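Cedell
Thread, 31/01/2022: notes on collecting grasp examples for the three-finger hand. Long one, sorry. 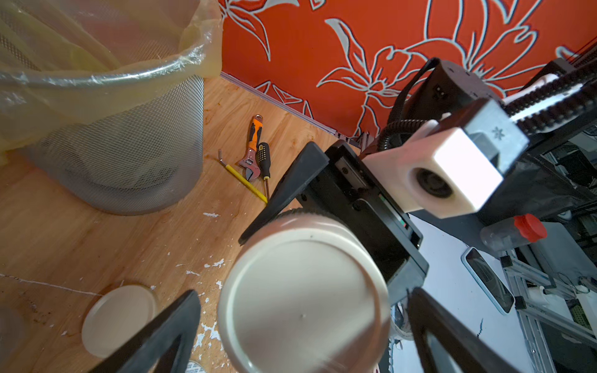

1/ The job this month is a training set for a model we call Plullis. It takes what the wrist camera sees and says where the fingers should go next. To learn that it needs a lot of recorded grabs, good ones and bad ones, and somebody has to make them. For now that's me.

2/ The routine is simple. Put an object down, start the recording, drive the arm over by hand control, close the fingers, lift, hold, put it back, stop the recording. Then move the object and go again. I do ten grabs per object per session. After that my driving gets sloppy and the data shows it.

3/ I started with round containers. Cylinders are easy for three fingers once you're lined up, and easy to get wrong when you're a little off center. That makes them good first objects. A box will forgive you in one direction and punish you in the other, so you learn less from each miss.

4/ Every recording gets a short label when it ends. Held, slipped, pushed away, or never touched. I used to have eight labels and it was a mess. I'd look at the same recording on two different days and pick two different labels. Four is what I can keep straight without looking at a chart.

5/ Someone asked why I keep the failed ones. A model that has only seen clean grabs has no idea what the start of a bad one looks like. In an early version I threw out all the misses, trained on the rest, and the arm would close on air and then carry the air over to the drop spot with great confidence.

6/ What I do throw out: recordings where I changed my mind halfway. You can see it when you play them back. The hand goes left, stops, sits there, goes right. The model picks up that pause and copies it. It took me a while to find that one. I thought it was a motor problem.

7/ On the wrist camera. It's small and sits close to the fingers, so whatever is being held takes up a big part of the view. That's fine for the last bit of the approach. It's poor for knowing where you are in the room. We talked about adding a second camera up high and decided to wait until the wrist view alone stops getting better.

8/ I don't clear the area before a session anymore. Tools, lids, the wastebasket, whatever is on the floor or the bench stays there. The first batch was shot on a clean sheet of paper and the model did very well on a clean sheet of paper. Put a wrench next to the target and it fell apart.

9/ Same with backgrounds. A plain wall teaches it that walls are plain. A busy flower print is harder, and I want some of the hard stuff in there early so it isn't a shock later.

10/ Light is the thing I'm worst at. I tend to record in the afternoon, so everything has afternoon light. I've started doing half of each session with the lamp on and the blinds closed. It's boring but it's cheap.

11/ Storage, for those who asked. Each grab is its own folder: the video, the joint positions, finger positions, motor current and the label. The folder name is just a running number. I tried putting the object name in the folder name and then renamed an object and broke the loader for a whole evening.

12/ Timing matters more than I expected. The video and the joint readings come off two different clocks. If they drift, the model learns that the fingers close before they look closed, and it starts closing early. I now tap the hand against a hard surface at the start of each recording. You can see the tap in the video and in the current reading, and you line them up from there.

13/ The software for all this is called Kiltent and it's ours, which means it has no manual. It has a start button, a stop button and a label box. It used to have a settings page. I removed it after I found three days of recordings made at the wrong frame rate because I had clicked something in there.

14/ Question from a reply: why not do all this in simulation? We do some. Baert is our simulator and it's good for reaching and for not hitting things. It's bad at contact. A smooth plastic side against a plastic finger slides in a way I haven't been able to copy, and the slide is most of what I care about.

15/ Another one: does it matter which way up the object is? Yes, a lot. A container held with its flat bottom toward the camera is a different picture from the same one standing on the floor. I record each object upright, on its side and upside down. Lids off and lids on count as separate objects in my list, because the grip changes when the rim is bare.

16/ Wear and tear so far: one cable that had to be routed again after it caught on the way down, and screws at the wrist that need checking. I check them before every session now. A loose wrist puts a tiny wobble in the video and the model will happily learn the wobble.

17/ The belt on the rail also needs a look from time to time. When it's slack, the arm stops a bit past where I told it to. I'd been correcting for that with the joystick without noticing. So a chunk of my early recordings have my correction baked in. I kept them but they're in their own pile and don't go into training.

18/ Results, since people want them. On objects it has seen, in spots it has seen, the current model is decent. On a new object of the same general shape it's hit or miss. On anything flat and thin it's hopeless. I haven't recorded anything flat yet, so no surprise there.

19/ Next up is hand tools. They're long and heavy at one end, so where you grab them matters, and they don't sit nicely between three fingers. I expect the slipped pile to grow fast.

20/ The plan is to have enough by May to train one model on everything and stop splitting it by shape. If the label format changes again before then I'll post it here, so don't build anything on top of the current one yet.

21/ Replies are open. If you've lined up two clocks in a better way than banging the hand on something, please tell me.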